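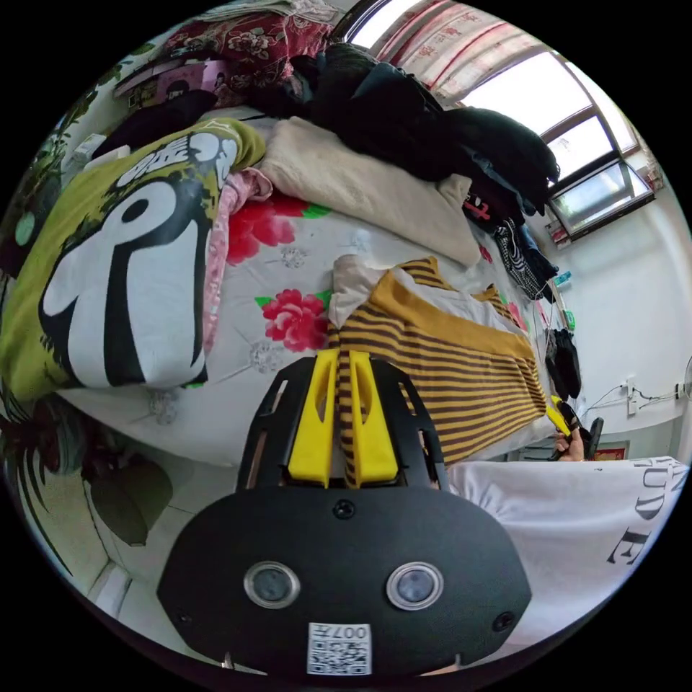 Wotberg's note in the shared folder was that the draft reads like two books, one ending at the flood and one starting after it, and that the second half has no reason to be in the first person. Agreed on the second point. The first I want to test before cutting anything.

July 23, 2026

Print this entry | E-mail this entry

Working file is Andetti, draft 3. Split into scene cards last night, 141 cards at one line each. Columns: card number, narrator, location, what changes. The last column is blank on more cards than I expected, mostly between 60 and 85. Those are the chapters where the surveyor travels and reports what she sees. Nothing is decided in them.

Trial 1. Rewrote card 88 (the ferry office) in close third, past tense. Original was first person present. Did it from memory, without the old text open, then compared. The new one is 500 words shorter. Most of what dropped out was her commenting on her own reactions. Two lines of dialogue came back word for word, so those stay.

Trial 2. Same card, first person, past tense. Reads as a deposition. Usable for the inquest chapter, no good here.

Trial 3. Left the person alone and moved the flood to card 70. This breaks the letter from Pravia, which has to arrive before the road closes. Could be fixed by having the letter already in the house, unopened. Did not write this up, only marked the cards affected in green.

Result so far: close third from card 86 on holds up for one scene. One scene is not enough to commit the draft. Next are 91, 104 and 117, picked because each has a different number of speakers. If 117 fails (five people in a kitchen, and in first person the narrator hardly spoke), go back to trial 3.

Cuts. Moved 4000 words out of the main file into "offcuts", all from the travel section. Kept the description of the weir. It is slow, but the inquest refers to it twice and I would have to rebuild it.

Names. The bakery is Wasilewska in chapters two and nine and has no name at all in fourteen. Fixed. The street it stands on still changes sides -- check against the map sheet before touching any dialogue about the window.

Method note for whoever picks up this binder: do not revise with the old version on the same screen. In January I did that for a whole chapter and ended up with the same paragraphs in a different order. Read, close, write, then compare on paper. Pencil for wording, red for anything that changes a fact.

Open:
-- does the close third need its own chapter break, or can it start mid-chapter at 86
-- the first 100 pages have no dates, the rest have too many
-- Wotberg has the marked copy of chapter six, get it back before starting on 91

E-mail this entry | Print this entry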